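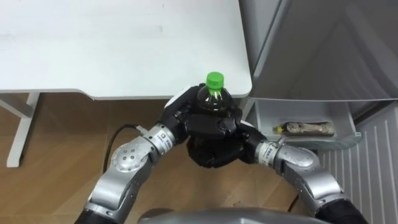
A plastic bottle with a green screw cap, holding a dark liquid

A screw cap is a closure that fastens to the neck of a bottle by means of a thread. Most caps for soft drinks, bottled tea and water are molded from plastic, usually polyethylene or polypropylene, and are made in a wide range of colors.

Design
The inside of the cap carries a raised thread that matches the one on the bottle neck. Turning the cap clockwise pulls it down until its top presses against the rim. The seal is made either by a separate liner or by a thin ring molded into the cap itself. Caps made in 2 pieces, with a liner, were the usual kind for carbonated drinks before one-piece caps replaced them in many plants.
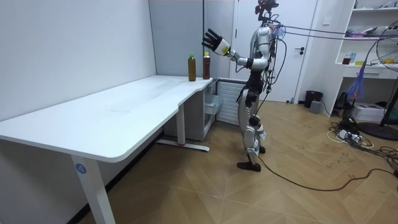
The thread on a cap for carbonated drinks is normally cut by vertical slots. These let gas escape while the cap is still partly held by the thread, so that it does not fly off when the bottle is opened. Still drinks put less strain on the closure, and their caps can be lighter.

Color
Cap color has no fixed meaning across the trade. A bottler may use one color for a whole brand or give each flavor its own. The regional bottler Clonell sold its unsweetened tea under green caps and its sweetened tea under red ones, while Phelan used white for both. Colored caps are often sorted from clear bottles during recycling, as the 2 parts are commonly made from different plastics.

Tamper evidence
A band below the cap is joined to it by small bridges, which break the first time the cap is turned. The Stelier closure had seven bridges and a folded band that caught under a ledge on the neck. A later version, made by Skaltico, kept three of the bridges intact so that the cap stayed attached to the bottle after opening.
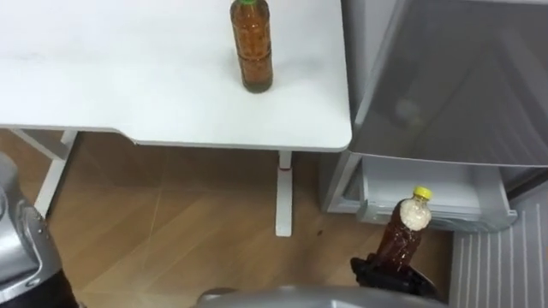

See also
Bottle cap
Crown cork
Tethered cap
Tamper-evident band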